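4. Setting out the table and filling the tubs

Do this before anyone mixes anything. Ten minutes if the table's clear, more if it isn't. Notes are Hrefna's from the July batch, tidied a bit by me (Kyu-ri). Shout if something's wrong.

4.1 Wipe the table. Whole length, incl. the far edge. Old paste dries to a crust and you'll put your sleeve in it.

4.2 Put out, left to right if you're right-handed:
- storage tub with its lid on
- ladle
- mixing bowl, the wide one

Lefties swap the tub and bowl. Handle of the ladle towards you either way.

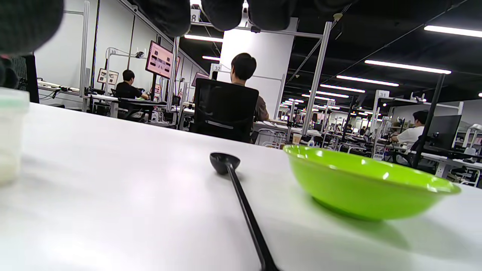
Fig. 4a. Ladle, lime-green bowl and lidded tub on the white table.

NOTE: Use the plastic ladle. The metal one scratches the bowls and the scratches hold old mix. Koner replaced two bowls for us already and won't do a third.

4.3 Check the ladle and bowl for dry bits. Thumbnail along the rim. Any crust, back to the sink.

4.4 Gloves on. Knit ones for handling tubs, they grip better. If you've skin trouble put a thin pair underneath.

4.5 Weigh the powder. One standard batch is 454 g of Galteo white to 600 ml of water. Water in the bowl first, powder on top, leave it to sink. Don't stir yet. Ayman gives it two minutes, Urmas gives it five, both come out fine.

CAUTION: Powder is dusty. Pour low and slow. Mask on, window open, fan OFF.

4.6 Stir with the back of the ladle, slowly, pushing lumps against the side. You want thick cream. Small lumps on top are OK at this stage, they go when it rests. Big ones arent, fish them out.

4.7 Ladle into the tub. Stop a finger's width below the rim or the lid won't seat. Don't scrape the very last of the bowl in, it's always gritty.

4.8 Settle the mix. One hand on the side of the tub, other hand over the far rim, tip it gently and bring it back. Turn the tub a quarter and do it again. Full circle.

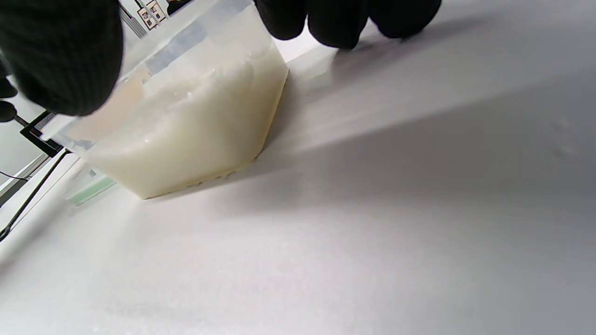

Keep hold of the rim the whole way round, a full tub is heavier than you expect and it goes all at once. If it looks thin against one wall tip it back that way and wait. Knocking the base on the table brings air up but do it softly, Jade split one in June.

4.9 Lid on, press all four sides. Label on the lid AND the tub, lids get swopped. Initials, batch, time mixed (eg 2.15 pm).

4.10 Shelf, not the floor. Keeps up to 100 hours with the lid down. After that bin it, even if it looks alright.

NOTE: Never rinse leftovers down the sink. Let them set in the bowl, flex the sides, tip the lumps in the bin. Then wash.

If the mix goes stiff before you've filled the tub: too little water or warm water. Don't add more. Start again, and tell Urmas so he can reorder.

For the large tubs (1,000 ml) see section 5, the order of pouring is diferent.

Mandside Workshop Handbook | Queries: Kyu-ri Um, front desk | © Mandside | Back to top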